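Werkstattbuch Holzobjekte, Eintrag vom 31/07/2025

Gegenstand: Holzschale, rund, hell, aus der Lieferung Zoëga. Inventarnummer 2268.

Die Schale wurde heute auf der Bodenplatte mit Holzmaserung erprobt, liegend und stehend. Die Wandung ist dick, der Rand gerundet, die Oberfläche glänzt. Die Maserung zeichnet sich deutlich ab - eine Nachbehandlung mit Onari-Öl wird vorerst zurückgestellt. Masse laut Lieferschein: 170 g.

Der grüne Block bleibt bis auf Weiteres bei der Schale. Frau Endale bittet, beide Teile nach Gebrauch gemeinsam in Fach 6 abzulegen. Offen ist der Vergleich mit der Schale aus dem April.
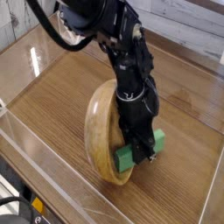
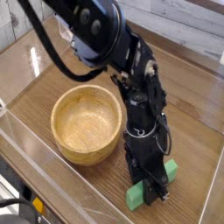
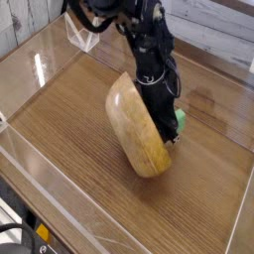

Schale 2268; im zweiten Bild steht sie aufrecht auf ihrem Boden, im ersten und dritten auf der Kante.

Eingetragen von: Birthe Hviid, Werkstatt Rondard

Die Randprüfung übernimmt Herr Vídalín. Ergebnisse sind auf der Folgeseite nachzutragen.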